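Equipment Planning for the Pondstead Site
Speaker notes, budget session
December 29, 2022

Opening

Thank the members for attending. State that the purpose of this session is to agree on a spending plan, and that no supplier will be chosen today. The written request was circulated in September and has changed in two places, both marked in the handout.

What we are asking for

The request covers one two-arm workstation, with grippers, table, mounting frame and controller. Brunex and Tridano have both submitted quotes. The Brunex quote includes installation. The Tridano quote does not, and members should add that cost before comparing the totals.

Pause for questions on the quotes.

Costs beyond the purchase price

Remind members that the last equipment plan left out spare parts. We propose to hold back 25 percent of the purchase price for gripper fingers, cables and service visits. Floor space must also be charged to the project. Training is budgeted at 200 staff hours in the first year, shared between the two shifts.

Simulation before delivery

Nair has offered a software license that would let our staff prepare tasks before any hardware arrives. The trial work so far uses simple stock: a gray rod held in one gripper, a second gripper open and facing it, and tennis balls spread over the tabletop. 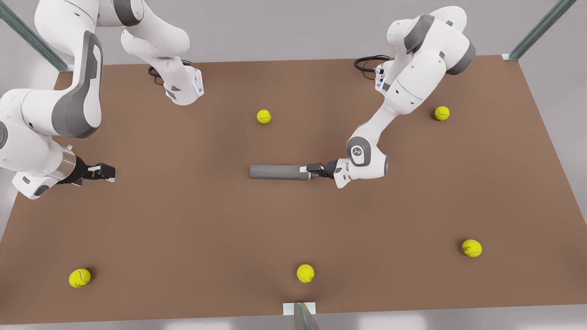
The license would be paid from the current year's budget, which leaves the capital request unchanged. We plan almost 500 simulated runs before the purchase order is signed. The results will help us decide on reach, table size and the type of gripper. If the arms prove too short for the larger parts, the request will come back to this group with a new figure.

Decision requested

Ask members to approve the software license now and to reserve the capital amount until the simulation report is received. Note that both quotes will need to be renewed if the decision is put off – Tridano has already asked for a date.

Leave the cost table on screen during discussion.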